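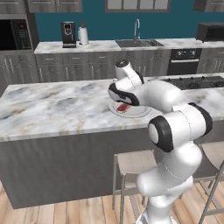
# Is a paid worktop protection plan worth having on a new kitchen island?

Jumport Home Help > Kitchens > Worktops and surfaces

**Maribel Llanos**
October 30, 2019

We are having a kitchen island put in by Pindlow and I'm stuck on one line of the quote. The island itself is £3,316 fitted, which I have made my peace with. Under that there's £772 for something called Clarkix, described as a "molecular worktop protection system with 30 year guarantee". The salesman called it a no-brainer, a phrase that always makes me put my purse away.

The worktop is quartz, light coloured, not pure white. Composite quartz, I should say, the stuff with resin in it. Before he got to the Clarkix part he had spent a good while telling me that quartz doesn't soak anything up, doesn't need sealing and will shrug off red wine. Then he turned over the page and told me that without protection it would be at risk from red wine. I did ask him about that. He said the protection "works with the stone". I asked how and he gave me a leaflet.

The leaflet has a drop of water sitting on a surface in a nice round bead. That's more or less the whole of the evidence. There's a paragraph about nano something, and a line saying the treatment is invisible and can't be felt, so as far as I can tell I'd have no way of knowing whether they had put it on or not.

I rang the office afterwards and a different person told me it was mainly for the guarantee and not so much the coating. So is it a coating with a guarantee thrown in, or a guarantee with a coating thrown in? I'm happy to pay for a thing if it's a thing.

What I'd like to know:

- does anybody have this, or something like it, on quartz, and has it made any difference you could point to
- has anyone made a claim and been paid
- if I say no, is there something cheaper I should be doing myself

We cook a lot, with turmeric in most weeks, and my son puts hot pans down wherever he happens to be standing. I have to confirm the order soon, so opinions welcome even if they're rude.

---

**Lorenz Plattner**

I worked in a worktop yard for nine years, cutting and polishing mostly, and went out with the fitters when they were short. I've never worked for Pindlow and I've not used Clarkix, so take this as being about the general type of product.

Your salesman was right the first time. Composite quartz is stone grit held together with resin and there's next to nothing for a sealer to soak into. With granite, some marbles and limestone, a sealer has a job to do, and you can watch a drop of oil darken an untreated bit of limestone in front of you. On quartz it sits on the top and gets wiped away over the following weeks with whatever spray you use. We used to get asked to seal quartz by customers who'd read about it somewhere. The boss would talk them out of it as it left smears that we then got called back to clean off.

The water bead picture means very little. A clean polished surface with a bit of wax or silicone on it will bead water. So will a car bonnet. It tells you about the top of the surface on the day and has nothing to say about turmeric in three years' time.

As for what damages quartz, in the order I saw it:

1. Heat. A pan straight off the hob or a tray out of the oven can scorch the resin or crack the slab, worst near a cut-out or a join. No coating thin enough to be invisible is going to stop that. Your son is a far bigger risk to this worktop than any wine.
2. Knocks on the edge, usually a cast iron pot or a heavy bottle coming down on it. Sharp square edges chip more than ones with a bit of a round to them. Ask what edge you're getting.
3. Strong chemicals. Oven cleaner, drain cleaner, paint stripper, neat bleach left to sit. These go for the resin and leave a dull patch which can't easily be polished out at home.
4. Staining, a long way behind. Turmeric, hair dye, permanent marker, and that orange ring a wet tin leaves. On a pale top most of these will come off if you get to them the same day.

Now get hold of the guarantee wording. I mean the full terms, and before you sign, as the leaflet is no use for this. The ones I read (customers used to bring them in when they were cross) all had much the same holes in them. Heat damage was out. Chips and cracks were out. Stains were in, but only from a list of named substances, and only if reported within so many days, and only if you'd used the maker's own cleaner and could show receipts for it. Some wanted a yearly inspection that you paid for. Yours may be better than that. I'd want to see it on paper.

Look as well at who is giving the guarantee. Thirty years is a long promise from anybody. Is it Pindlow, or Clarkix, or an insurance company behind one of them? If it's a small company with nothing behind it, the guarantee lasts as long as the company does. Look them up at Companies House, it's free, and see how long they have been going and whether they've changed their name.

The slab maker will very likely have a guarantee of their own, included in the price. Ask for that one too and lay them side by side. I've seen paid plans that covered less than the free one, and I've seen a slab maker's guarantee with a line saying that sealers or coatings must not be used. If yours says that, you'd be paying £772 to spoil a guarantee you already had. Ask the question in writing and keep the reply.

For doing it yourself: washing-up liquid and warm water, dry it with a cloth. For turmeric, a paste of bicarb and water left on for a bit, then wipe, no scouring. Try it somewhere out of sight first. Buy two thick wooden boards and leave them out permanently either side of the hob. If they live in a cupboard he won't use them.

---

**Wongsuwan**

Got something similar on ours, different company. No stains so far so I would say it works. It was a bit less than yours but we haggled. Just tell them you aren't sure and they'll knock some off, ours came down twice in one phone call.

> **Maribel Llanos:** Thanks. Is yours quartz? And do you have any part of the worktop that wasn't treated, to compare?

> **Wongsuwan:** Laminate I think. No, all of it was done. But like I say no stains.

> **Lorenz Plattner:** Laminate doesn't stain much either. My mother's is older than I am and she's never put anything on it but a dishcloth. I'd also wonder about a price that drops twice in one call.

> **Wongsuwan:** Fair enough, I'm only saying what we did. Peace of mind is worth something to some people.

---

**Maribel Llanos**

Putting this down here as it won't fit in a comment.

I asked Pindlow for the full terms. It took two emails, the first reply being the leaflet again as an attachment. Lorenz, you could have written them yourself. Heat is excluded. Chips, cracks and scratches are excluded, and so is "gradual dulling". Stains are covered if they come from food or drink, except that "strongly pigmented spices" have a clause to themselves, under which they'll send a technician to try to clean it and, if he can't, that counts as them having met their obligation. I read that to my husband twice, as he thought I was making it up.

You have to use their cleaner. There's no price for it in the terms and the person on the phone didn't know it either. The treatment also has to be "refreshed" in April every year by the householder using a kit, also not priced, and if you miss one the guarantee lapses. That isn't what I would call a 30 year guarantee. It's a one year guarantee that I'm allowed to keep going if I remember.

I haven't got a straight answer on who stands behind it. The terms say "the Provider" all the way through, and the page where the Provider ought to be named wasn't in what they sent me. I've asked for it.

The slab maker's guarantee turned up without any fuss. It's shorter, it's free, and it covers faults in the material and nothing to do with how you treat it, so I won't pretend it's marvellous. It doesn't mention coatings either way, so I have written to ask them.

One thing I'm still unsure of. The salesman says that if I take Clarkix off, the fitting date may have to move, the treatment being "part of the install package". Does that sound right to anyone? I can't see why leaving out a job would make it take longer.

> **Lorenz Plattner:** Doesn't sound right to me. Putting that stuff on is a wipe with a cloth at the end of the day. Ask him to put in an email that the date depends on it. My guess is the email won't come. And check the final invoice line by line, in case it's been folded into the fitting under another name.

> **Maribel Llanos:** Email sent. I've asked for a revised quote without it and for the island price to stay where it is, and I've asked about the edge while I was at it. It's square. They can do a small round for no extra.

> **Lorenz Plattner:** Take the round.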